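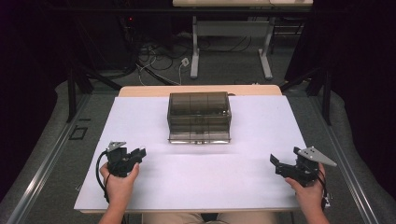 2 min read

The Dombridge worktable

I've been making tables in Ruawai for long enough to know what people ask first, so let's get it over with: yes, it comes flat, and yes, one person can put it together (bring a cup of tea and clear the hall floor first).

The Dombridge is our plain one. Four legs, one top, no drawers. I drew it for my sister-in-law, who cuts dress patterns and was sick of kneeling on the carpet, and then her whole sewing group wanted one! It's 990 mm deep, so you can lay a good width of cloth across it and still have somewhere to park your scissors and your mug.

The top comes in white or oiled birch. I like the white for close work — pencil marks show up nicely and a dropped pin is easy to spot. It's matt, so you don't get the window glaring back at you all afternoon. Wipe it with a damp cloth and a drop of washing-up liquid. Please don't use the rough side of the sponge on it, I've had some very sad emails.
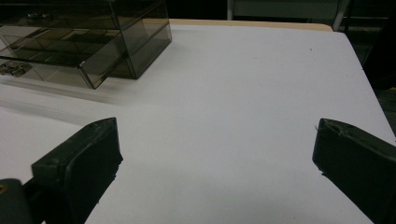
Matt white tabletop.

Legs come in two heights, and you can swap them later if you change your mind. Yolanda Nakamura bought the tall set for quilting and now stands at hers all day. I'm a sitter myself, so mine's on the short ones, with felt pads underneath as our floor slopes a bit towards the back door.

The Dombridge is £414 with either top, and spare legs can be ordered at any time. If you want a different depth, drop me a line before you order and I'll see what I can cut. Delivery is to your front door, and the box is heavy, so grab a neighbour for the stairs.

Ottar Bråten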